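Arms on the breakfast bench: what changed for your people?
Workplace automation board > Food service and hospitality
Page 1 of 1

percy_condori
I run the morning side of a staff canteen at Salazar. We serve breakfast and a short lunch. In February the company signed with Simar to automate part of the prep: toast, bottled drinks onto trays, towels folded and stacked by the sinks. They want people to teach the jobs with hand-held grippers first, and the arms get set up from those recordings. Two of my six will spend half their shift doing this. I'd like to hear from anyone who has been through it. Mostly about the people. I can get the technical side from Simar.

e_giraldo
We did this at Grukov, in the kitchen that feeds the night crew. The teaching part took longer than the schedule said. The plan was 900 recordings for all the tasks and we ended up with 2,639. The person doing it gets tired in the wrists before anything else. Twenty minutes on and then a change of job worked for us. An hour straight did not.

Also, decide who gets the work before it starts. Ours went to whoever was standing closest and there were bad feelings over it.

jairo_ayala
I was one of the people with the grippers, different site from Elvira. I'll say it was not bad work. You squeeze, you pick up the bottle, you put it down, you do it again with the bottle somewhere else. You sit down more than you do on a normal shift. What I didn't like was that my regular work was still waiting when I got back. Nobody had moved it to anyone.

Percy, ask whether the half shift is really taken off their other duties. Get that in writing.

hrytsenko_s
I disagree with Jairo that it's fine work. It is the same motion all day and you are teaching the thing that takes your hours. At our place they said no jobs would go. No jobs did go. But three people went from full time to part time the next winter, and on paper that isn't a job going.

percy_condori
That is my worry too. Simar says the arms are for the early slot that I can't fill anyway. I believe them on that one, because I have had an ad up for it since last year and got one reply.

Bench as it stands now, with the bottle, the towel and the toaster:
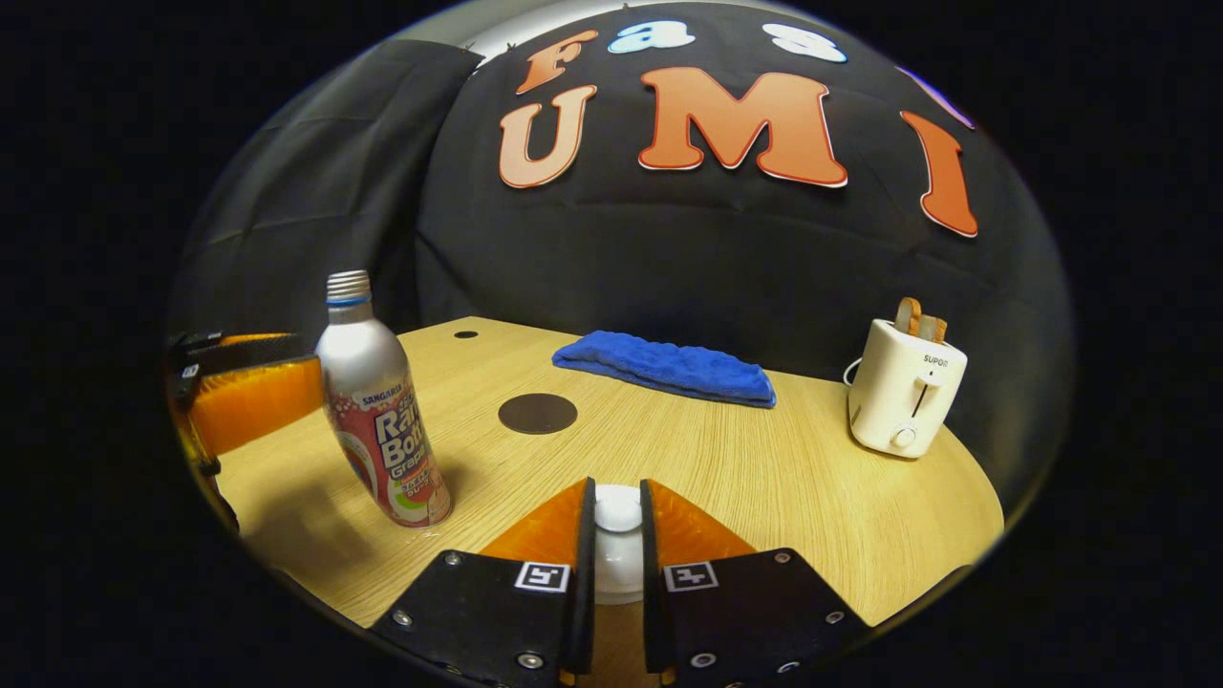 This page was last modified on 2/10/19

orlando_caceres
Is the toaster one of the tasks or just something they set out? I ask because toast was the worst one for us. Bread is different every day. A bottle is a bottle. Our arm was good with bottles and folded towels inside the first weeks and we were still making toast by hand long after.

percy_condori
It's one of the tasks. Lifting the slices out and putting them on the plate. Pushing the lever down is a separate one on their list.

e_giraldo
Same as Orlando. We dropped toast in the end. Towels are easier than you would expect if you always start from the same fold. The catch is that somebody has to make that fold, so you haven't saved much there.

hrytsenko_s
Which is my point. The person stays, the hours get cut up into small pieces around the machine. Fold this, refill that, clear the jam. You used to cook breakfast and now you wait on an arm.

jairo_ayala
I don't think that's fair to every place. Where I am, the early slot used to be one person alone in the kitchen from four. I did it for years. Now that person comes in at six and the trays are mostly ready. I'd call that better. The pay question is real, I agree. We lost the early premium and the union got only part of it back.

hrytsenko_s
How much of it?

jairo_ayala
A bit over half, for people who were already on the slot. New hires get none.

hrytsenko_s
So it was a pay cut with a lie-in.

orlando_caceres
Let's keep it useful for Percy. Two things from our side. First, whoever does the teaching should be on the list of people who can stop the arm and change its setup later. They know what it was shown. At our place the setup went to Sterkix, the outside service firm, and the cooks had to phone them to have a tray moved. Second, pay for it. Ours got 20 extra an hour in local money during the teaching weeks and we had more hands up than we needed.

percy_condori
Thanks. I've asked about the premium and about the half shift in writing. No answer on the premium yet. On the stop button they said yes right away, all six will be trained.

e_giraldo
Get the wrist breaks in there as well. And pick the two people by asking first, please.

percy_condori
I asked this morning. Four want to do it, one doesn't, one wants to know what happens to the early slot before she says anything. I'm going to rotate the four.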